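Haltadeo Gripper Trials: Frequently Asked Questions
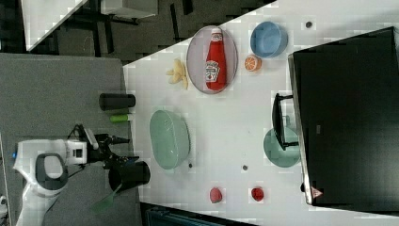

White arm, black gripper, and a table set with bananas, ketchup and a slice of orange.

Which grippers are you comparing?
Two: the Plillow and the Ondieki. Each gets 180 grasps on the same kitchen items, in an order picked by Marlies Riedl, who shows no mercy.

What counts as a drop?
Anything that leaves the fingers before we ask. Mohandas Kotian wanted a category for "gentle drops" – he was outvoted.

Can I send in my own gripper?
Yes, if it weighs under 400 grams and comes with its cable.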